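Cables across the floor in a shared workroom, what do you all do?
Asked in Home & Workspace

Posted by Izzati Manurung

Hi everyone! My brother Zulkifli and I share a workroom with a few other people on the second floor of an old building in Trirkivbridge, and we're slowly getting it into shape. We have the big table against a shelving unit (the kind with open cubbies), a couple of desks, and stools that go wherever people drag them. The trouble is the floor. The only handy outlet is on the far wall, so we run a power strip out into the room, and then everything else trails from it. On Monday I caught my foot in a cord with a full mug in my hand, and you can guess the rest.

I'd like it neater before we get too settled. We rent, so no drilling and no sticky stuff that will pull up the finish. The floor is smooth and quite shiny, if that matters. Also, where do people put all the bits that end up on the floor next to the cords? Thank you so much in advance!

3 answers

Berenice Olvera
Oh, I feel for you about the mug! I ran a sewing room for years and cords were the bane of my life, so forgive me if I go on a bit.

Start by unplugging everything and seeing what still needs to be there. We found two chargers that fit nothing anyone owned. Then move the strip before you buy a single cover. A strip out in the open means cords going off in every direction, but a strip pushed up against a table leg or the side of the shelving means most of them can run along the furniture. You may need one with a longer cord. Please don't plug one strip into another, tempting as it is.

For the stretch you can't avoid, get a rubber floor cover, the low kind with sloped sides. Mine is a Nolden and it lies flat by its own weight, no tape at all. Wipe the floor first or it will creep. Never run a cord under a rug, it can get hot and you won't see the wear.
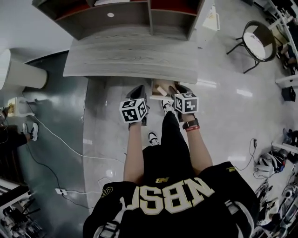
As for the bits on the floor, I'd give each person one lidded bin with their name on it and keep those under the table or in the bottom cubbies. Small loose parts go in shallow trays so you can see them without tipping everything out — I use old baking pans. And shoes that are sturdy enough to walk around in, please, no socks! We did a five minute pick-up before going home each evening and it made more difference than anything I bought.

Teguh Chin
just use velcro ties. pack of 33 from Morkia, cheap, still have most of them

Muchen Jin
Berenice covered nearly all of it. I'd add one thing, which is to measure the walkway before you order, allowing for where the stools get pushed back to. I bought a cover that stopped right where everyone stood up from the table and had to send it back. Also ask the landlord about another outlet. Ours said yes straight away, and I'd put off asking since February.

Comment from Izzati Manurung
Thank you all! Zulkifli has already moved the strip over to the table leg and is very proud of himself. Going to look for baking pans this weekend.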